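Folding knits or hanging them?

ralon_6
My teal knit top creases no matter what I do. I fold it in thirds and it still comes out of the drawer lined.
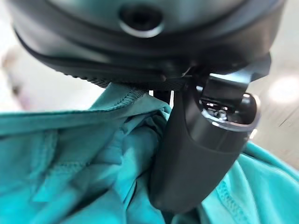

the teal one, all creases

pivell811
Hang it.

flurville19
Disagree, hanging stretches the shoulders. Roll it.

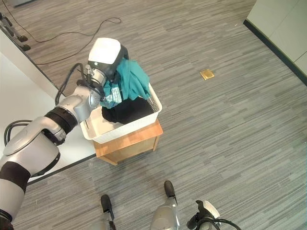 ralon_6
Rolling takes me forever and I have a small drawer. I might skip folding and keep knits in a basket. The white one on the stool has room at the front, so the black stuff can stay at the back.

pivell811
Then you'll have creases again.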